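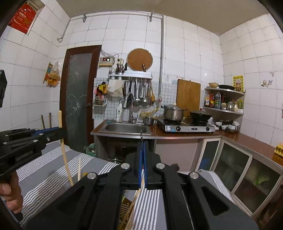 Figure 1. Kitchen at the Ukthorpe house.

3.2 Sitting with the Farnavville group

I joined the Farnavville Zen group in June and sat with them for seven weeks, mornings mostly. I'd expected long silences - what I got was plenty of chanting, and a lot of talk over tea about whether chanting even counts as practice! Of the 119 members who filled in my survey, most favoured keeping it. I coded their comments by theme (see Section 4).

Contact the Oksanen Centre | © Rovico Papers | Back to top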